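Let the small films share a story

I have a soft spot for two films about the same thing arriving in the same season, and I know this puts me in the minority. Whenever it happens, somebody's publicist is on the phone, somebody's fans are lining up the trailers shot by shot, and before long the whole conversation is about who thought of it first.

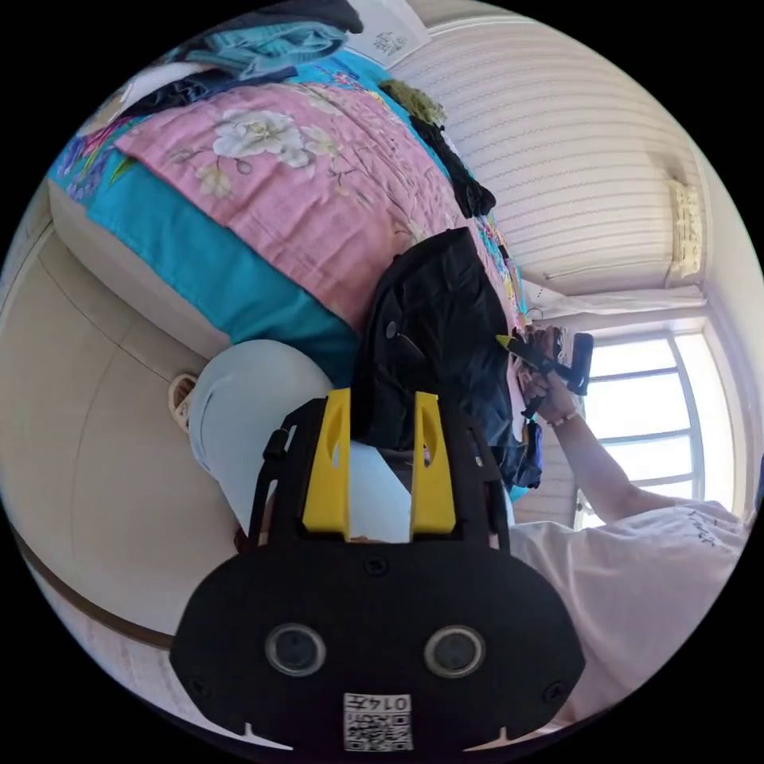
The latest round is over Pindar and Rusberg, both of them about a grown daughter who comes home to run the family's failing drive-in. Pindar opened in August and Rusberg follows it by 11 weeks, which in the eyes of the internet makes Rusberg the copycat. Anybody who has spent time near a film set knows how silly that is. Scripts sit in drawers for years. Money shows up, wanders off, and comes back with notes. Rusberg, by its makers' account, was 7 years in the writing, and I believe them, partly because nobody would spend that long on a drive-in movie to be second.

I've now seen both, Pindar twice (once with my sister, who cried, and once on my own, when I did), and I can tell you they have very little to say to each other. Pindar is a comedy with a sore heart. It's loud and colourful, and there's a running bit with a popcorn machine that had my whole row in stitches. Rusberg is quiet as a church and takes its sweet time. The daughter barely speaks for the first half hour, and when she finally loses her temper it's over a parking spot. I wouldn't trade that moment for anything I saw at the movies last year.

What bothers me is how the quarrel lands on the smaller film. Pindar went out on 1,135 screens with the Palumbo people behind it, and good for them. Rusberg, which has only little Datotine to look after it, is getting 375. A big release can shrug off a bit of gossip, and may even sell a few tickets on the back of it. A small one gets maybe a weekend to find its audience, and if everybody has already decided it's the knock-off, that weekend is gone by Monday.

We never used to fuss like this, or I don't remember it if we did. My parents' generation would happily go to three westerns in a month, all with the same sheriff and very nearly the same horse, and come home arguing over which was best – a much nicer argument to have over supper. Nobody asked for a written statement from the horse.

So my modest suggestion is to see the two of them, a week apart if you can manage it, and the quiet one first. Take somebody who'll disagree with you on the drive home. Rusberg is at my neighbourhood theatre until Thursday, in the small room at the back with the bad armrests, and I'm going again.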